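Honesty Snack Shelf – Frequently Asked Questions

What is the honesty shelf?

It is a small unstaffed snack stand kept in a shared space such as an office kitchen, a waiting room or a staff room. People take what they want and pay for it on the spot. Fustard supplies the stand, the stock and the means of paying. You supply the table.

Where do you deliver?

We cover Stundirow, Shehu and the villages along the Olluvel road. If you are just outside that area, ask anyway. We can often add a stop if it is on the way to another one.

How big does our workplace need to be?

There is no fixed minimum, but very small sites tend not to sell enough before the dates run out. If only a few of you are in on any given day, consider sharing a shelf with the business next door. We have several set up like that and the bill goes to one of the two.

What does it cost us?

There is no hire charge. We ask for a refundable deposit of £149 per site, which we return within 4 weeks of collecting the stand. All other income comes from the snacks.

How do people pay?

By card or phone, using the code on the sign, or with coins in the cash tin. The tin is locked and our driver has the key. Please don't give change out of your own pocket – we can't refund it.

What if money goes missing?

Small shortfalls are normal and we carry them. If takings fall well short of what has been eaten for 3 visits in a row, we will ring you. Usually a reminder on the noticeboard sorts it out. If it doesn't, we may suggest card payment only, or take the shelf away.

Can we choose what goes on it?

Yes, within reason. Tell us what sells and what gets left behind and we will change the mix. We stock chocolate, crisps, cereal bars, dried fruit and nuts, and a short list of items without gluten or milk. We don't supply fresh sandwiches or anything that needs a fridge.

We have someone with a nut allergy. Is the shelf suitable?

Please tell us before we set it up. We can leave out products that contain nuts, but many of the rest carry a "may contain" warning and we can't promise a nut-free shelf. Wrappers should always be checked by the person eating.

How often do you restock?

Most sites get a visit every fortnight. Busy ones are weekly. Drivers call between 8am and 2pm, and need to be let in if your door is on a buzzer.

Where should we put it?

On a flat, steady surface, out of direct sun and away from radiators and kettles. Chocolate suffers first. Somewhere people pass on the way to make tea works well.

Who cleans the stand?

The driver wipes it down at each visit. In between, a damp cloth and a drop of washing-up liquid will do. Don't put it in the dishwasher.

How do we stop?

Email or ring us with 2 weeks' notice. Anything unsold goes back with the driver. 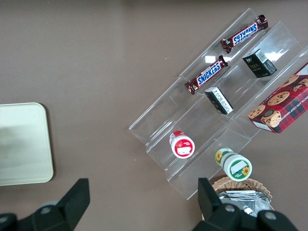

Shehu branch office: We moved ours from the reception desk to the kitchen in January and the takings have matched the stock ever since. One thing missing from this page is what happens over a long holiday closure. We rang and were told they will skip a visit if you let them know by the Monday before.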